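Slipped Collar Sent Pushing Tool Into the Table at Zumdale Lab

The fault that stopped block-pushing work at the Zumdale robotics lab in June came down to a clamp. The lab's test engineer, who spoke by phone and asked to be identified by job title only, said the arm itself had passed every check.

"The joints were fine, the controller was fine, the brakes were fine," the engineer said. "The tool was 2 millimeters lower than the software thought it was."

The arm pushes colored blocks across a wooden board with a straight, blunt tool that hangs from a collar on the last section of the arm. There is no grip and no suction. The control software, an in-house package called Rillura, keeps the tip at a fixed height over the board and moves it sideways. The height is set once, when the tool is mounted, and stored as a single number.

On the day of the fault the arm was 13 hours into an unattended run. The tip met the board on a downward move, pressed, and dragged until the force limit tripped. The protective stop worked as designed. What happened next did not.

"The stop cleared on its own timer and the run resumed," the engineer said. "That setting was left over from an older job where brief contact was normal. So it pressed again, and stopped again, and kept doing that until someone came in."

The log held 3,000 lines of the same message. The board was scored and the tool was bent. No one was hurt. The engineer said the restart setting worried the lab more than the clamp did, as a person reaching in to free a jammed block would have had no warning before the arm moved.

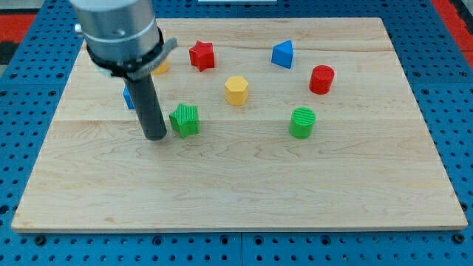

The pushing tool close to the board, beside the green star block.

Finding the cause took longer than fixing it. The team first suspected the calibration file, which had been edited that week, and spent a day restoring old versions. They then replaced the board, thinking it had warped. The new one gave the same result.

"We were measuring everything except the part that had moved," the engineer said. "Somebody finally put a gauge block under the tip and the number didn't match."

The collar screw had been tightened by feel. Repeated sideways loads from pushing had worked it loose, and the tool had slid down inside the clamp in small steps. The engineer said the position sensors could not have caught it. They read the joints, and everything past the last joint is assumed to be where it was left.

A second engineer, from Campbell, the contractor that handles the lab's safety reviews, was asked to look at the cell afterward. The reviewer agreed with the finding on the clamp but wanted more done about the restart.

"A loose screw is a maintenance item," the reviewer said. "An arm that starts moving again after a protective stop, with no person confirming it, is a safety item. I would write those up separately."

The lab did so. Automatic restart is now disabled in Rillura, and clearing a stop requires a button press outside the reach of the arm. The collar screw is set with a torque wrench and marked with a paint line across the joint. Every 1,000 pushes the arm touches the tip to a fixed reference pad and compares the height with the stored value. A mismatch ends the run.

The pad check has ended one run so far. The screw had held and the paint line was unbroken. Dust had built up on the pad.

"I'll take that kind of false alarm," the engineer said.

The lab has also asked Tevow, the shop that machines its tools, for a version with a shoulder that seats against the collar, so that the tool cannot slide in either direction. It had not been delivered at the time of the interview. Until it is, unattended runs are limited to hours when someone is in the building.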